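**The Nekley Folding Table, from Rosport**

A table has one job, and most folding tables treat it as a suggestion. We have sold folding furniture long enough to have met the wobblers, the finger-biters, and the kind that lies down on its own during the potato salad. The Nekley is what we came up with after getting tired of answering emails about the others.

It seats four people who like each other, or two who need some elbow room. It weighs less than it looks and folds flat along its length, so it will go behind a door, under a bed, or in that gap next to the refrigerator where the brooms used to live.

## The legs

We'll start here, as that's where the complaints usually start. Each pair of legs is one piece of bent steel tube with a crossbar welded low down, where your shins won't find it. The hinge has a sliding collar that drops into place with a clunk. If you don't hear the clunk, the table isn't open yet, however open it may look to you. Push again.

One foot on each table screws in and out to deal with sloping floors. Ours has been set up in a kitchen with a floor you could roll a marble down, and it took four turns of the foot to get the soup level. You can do it by hand. The foot does have a slot for a screwdriver, put there to please the sort of customer who would ask.

## The top

The Nekley comes with a natural top or a painted one. Natural is the popular choice and hides crumbs. Painted shows everything you have ever done at the table, but looks very smart in February when the light is poor. Wipe either with a damp cloth. Wipe it again with a dry one if you were brought up properly.

Hot pans want a trivet. We know you'll forget once. The resulting ring can be rubbed back with fine paper and a bit of wax on the natural top, and on the painted top it can be covered with a fruit bowl for the rest of your life.

People ask whether they can leave it outdoors. You can leave it on a covered porch through the warm months. Left out in the rain, it will turn into a different shape of table, and we don't make spare parts for that one.

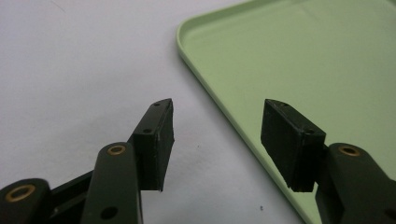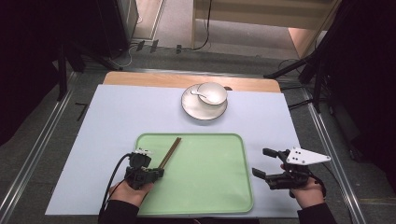 *Mint-green tray, seen in both photos. Tray not included with the table.*

## Specifications

| | |
|---|---|
| Length, open | 44 in |
| Weight | 40 lb |
| Legs | Bent steel tube, powder coated |
| Finish | Natural or painted |
| Assembly | None |
| Tools in the box | None, see above |

On assembly: it really does arrive in one piece. There's a sheet of paper in the carton that says "unfold," and a second sheet, in smaller type, about keeping your fingers clear of the hinge. Please read the second sheet.

## How we test it

Every new batch of hinges gets opened and closed 2,000 times by a motor in the back of the shop, which makes a noise like an unhappy duck. The first version of the collar gave up at 1,764. We could have called that a lifetime and moved on, and plenty of tables at this price have done so. We thickened the collar, annoyed the neighbors for another week, and put the price up by less than you'd think.

We also lean on one corner. That test isn't written down anywhere, but everyone who walks past does it, and so will your uncle.

## Goes with

**Hepburn stool.** Fits under the table when open and hangs on a hook when it isn't wanted. No back, so guests don't stay too late.

**Radetti bench.** Seats two along the long side. Heavier than the stool and harder to drag noisily across a tile floor, a point in its favor if you have children.

**Carry strap.** Goes around the folded table and over a shoulder. Buy this if you have stairs.

## Shipping and returns

The carton is long and thin and couriers enjoy leaving it upright against things. If it arrives with a crushed corner, take a picture before you open it and send it to us with your order number. We'll replace the table and let you keep the carton, which cats seem to rate above the contents.

Changed your mind? Send it back clean and folded within the month. We have had one come back with a birthday candle stuck to it, and we took it, but there was some talk in the office.

Spare feet, collars, and crossbar caps are kept in stock for every Nekley we've sold. Tell us which color you have. If the sticker has come off the underside, say how the hinge sounds and we can usually work it out from there.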